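Old Dell, new job (hopefully)

3 min read

OK quick one tonight, I have to be up early and my back is killing me from leaning over the bench.

So the tower. Got it from Jarlath Ní Mhurchú who was clearing out the back office at Culby and had two of them stacked by the door. I took the heavier one, don't ask me why. Plan is a file box for all the family photos - up to 1,000 of them still sitting on a laptop that makes a noise I don't like.

Side panel off first. Dust. So much dust. Took it out on the porch and went at it with a soft paintbrush and a can of air, then a second can. Neighbors must love me.

Memory came out next, all of it. Push the white latches down at both ends and the stick pops up by itself, no pulling. Then the cooler, which did need some pulling. Old paste like dried toothpaste. Then the little lever, load plate up and over, processor out and into an egg carton with a bit of anti-static bag under it. Bernadette Ó Flaithearta swears by egg cartons and I've stopped arguing.

Things I want to remember for putting it back:

- don't touch the pins in the socket. DON'T. I bent one on a different board in October and spent a whole evening with a needle and a magnifying glass
- the blue slot is the one for the graphics card, if I even bother with one
- coin battery is still in, swap it while there's room for fingers
- the screws are in the Werell jar, not the Evik tin (the tin is shelf pegs)

Still waiting on the replacment processor. Same socket, a bit faster, cheap. Memory I'll test one stick at a time, becuase I have no idea how old any of it is. Drive is a plain 500 gig one for now - enough to start with, I'll go bigger if the thing runs.

Power supply stays put. It's bulky and ugly and I'm not rewiring anything this week.

More when the parts show up. If anyone has an opinion on paste, the comments are open, keep it civil this time.

14 comments · 2 shares

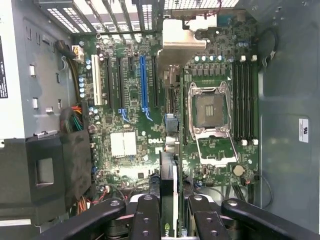
Dell board with the processor and memory out, plate open.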